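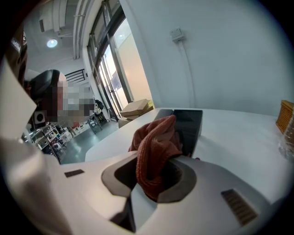
Home | Contents | Previous | Chapter 7 | Next | Glossary | Index

Chapter 7
Showing the Robot: Demonstration by Hand and by Remote Control

Up to this point, every motion in this book has been written down before the robot made it. You chose the waypoints, set the speeds and told the gripper when to close. That works well for a part that arrives in the same spot every time. It works poorly for a towel. Cloth has no fixed shape, and a program that picks one up neatly from a bench will often miss it after somebody has moved it.

One answer is to skip the waypoints and show the robot the task. A person carries it out while the position of the gripper, its opening width and the view from its camera are recorded together. A set of these recordings is then used to train a controller. Each recording is called a demonstration, and the person making it is the demonstrator.

There are two main ways to collect demonstrations, and this chapter covers both.

7.1 Demonstration by hand

In the first method, the demonstrator holds a gripper and does the job with it directly. No arm is needed while recording. The camera sits on the gripper body, so it travels with the hand and sees the fingers and whatever is between them. A fisheye lens is common. It bends straight lines near the rim, but it keeps the work in view when the gripper is close to the table, and it takes in enough of the room to help track where the gripper is.

Hand-held collection is quick. A new demonstrator can usually make usable recordings after a short practice session, and the equipment can be carried to a kitchen, a workshop or a laundry. The main drawback is that a person's arm can do things the robot's arm can't. A wrist turned too far or a reach behind the body will record perfectly well and be no use later on.

7.2 Demonstration by remote control

In the second method, usually called teleoperation, the demonstrator moves a controller and the robot follows. Every motion recorded is one the robot has already made, so reach and joint limits take care of themselves. The cost is time. The operator has less feel for contact, there is a small delay between hand and arm, and simple jobs such as folding a cloth can be tiring to repeat.

7.3 The Hasbridge exercises

The exercises in this chapter use the Hasbridge cloth set, which comes with the Futomon recording software. The full set holds 1000 demonstrations, split between the two methods. You will need only 10 of them to begin with. Readers without access to a gripper can complete all but the last exercise from the recordings alone.

Before you start, check that the clocks on the camera and the gripper agree. A mismatch too small to notice on playback can still teach a controller to close its fingers early. Keep failed attempts in a separate folder and label them. We will come back to them in the Brunevgate case study, where dropped items are used to teach recovery.

Terms used in this chapter

Demonstration: one recorded attempt at a task, from start to finish.
Episode: the same recording once it has been trimmed and labelled.
Teleoperation: control of a robot by a person through a separate device.
Gripper width: the distance between the fingers, recorded at each time step.

Rajput Open Textbooks. Chapter revised June 30, 2022.

7 comments | 10 shares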